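Call for participants: people who will follow our rules badly, on purpose

Posted Jun 14, 2020
Share 12 | Comments 11

Skeltilow is looking for participants to help us finish a rulebook. It is called the Handling Code, it covers the recording of pick-and-place work with hand-held grippers, and it is at present 40 pages long. We know it is 40 pages long because Meinrad Fankhauser printed it, put it in a binder and dropped the binder on the desk of everyone who had contributed a clause.

The Code exists because our three sites had three sets of habits. At Baston, an operator opened the fingers fully before every approach. At Sirine they opened them just enough. At Kovács they did whichever the last person to complain had asked for. All three labelled their recordings "standard grasp", and a robot trained on the lot behaved as you might expect of a child raised by three aunts.

So we wrote things down. We would now like to find out whether what we wrote can be understood by someone who wasn't in the room for the arguments.

What you would be doing

You would work at a bench with a hand-held gripper, picking up small household packages and putting them somewhere else. You would do this with the draft Code beside you and no help from us. An observer will sit nearby and say nothing, a skill we have had to teach some of our observers from scratch.

Most of the sessions deal with Part 2 (Approach) and Part 3 (Closing). Part 2 says the fingers must be open wider than the object before the hand moves in, that the object should start beyond the fingertips, and that the work surface should be plain. It then spends a page and a half on what "plain" means. Selma Babić wrote that page and would like it known that it used to be three.

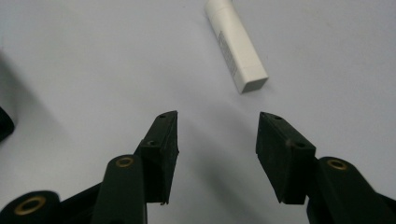
Part 2, Approach: fingers open, small white box still ahead of the tips.

After each block of picks you'll fill in a short form telling us which clause you were following and where you gave up. "I didn't read that bit" is an acceptable answer and has its own tick box. It has been the most useful box on the form so far.

Who we want

You don't need a background in robotics. We would slightly prefer that you didn't have one, as people from the field tend to read what they think we meant. We'd like to hear from packers, pharmacy assistants, hairdressers, retired machinists, students and anybody who has ever put together flat-pack furniture and written to the manufacturer about it.

You should:

- be 18 or over
- be able to sit or stand at a bench for two hours, with breaks
- be comfortable reading instructions in English, or in German or Turkish (Alois Reisinger and Gönül Ekinci have done the translations, and each has found errors in the original that they are being very gracious about)
- be willing to say that a sentence makes no sense

Left-handers are especially welcome. The first draft of Part 3 assumed you didn't exist.

Our side of it

The Code applies to us as well, so some of it is worth setting out before you apply.

Only the gripper's camera records. It points at the bench. If your face, your phone or your lunch turns up in a recording, that take is deleted and the observer writes it up. You can stop at any point and still be paid for the full session. You may ask for your recordings to be removed until the end of November, after which they are pooled with the others and we can no longer tell whose is whose.

We don't time you. There is a clock on the wall, but it is wrong and we have left it that way. The set we're aiming for is 2,000 picks across all participants, and there's no personal quota. Anyone who tries to improve their speed will be gently referred to clause 3.4, which begins "There is no prize".

Fumbles stay in. If you knock a package over, carry on and tick the box. Early on, people would quietly restart a take that had gone wrong, and we ended up with almost 12 hours of flawless handling that was no use to anybody trying to teach a machine what to do when things slip.

Practical matters

Sessions run at Baston and Sirine. Kovács is not taking visitors until its lift is fixed. Each participant does two sessions, at least one day apart, and payment is made by bank transfer after the second. Travel within the city is covered if you keep the ticket. Benches adjust for height and both rooms have step-free access. There is tea. The biscuits are governed by a separate document.

To apply, write to Yetunde Nwosu at the Skeltilow front desk with your name, which site suits you, which hand you favour and a few lines about the worst set of instructions you have ever had to follow. She reads all of these, and the one about the pressure cooker is already on the wall.

11 comments | Share this call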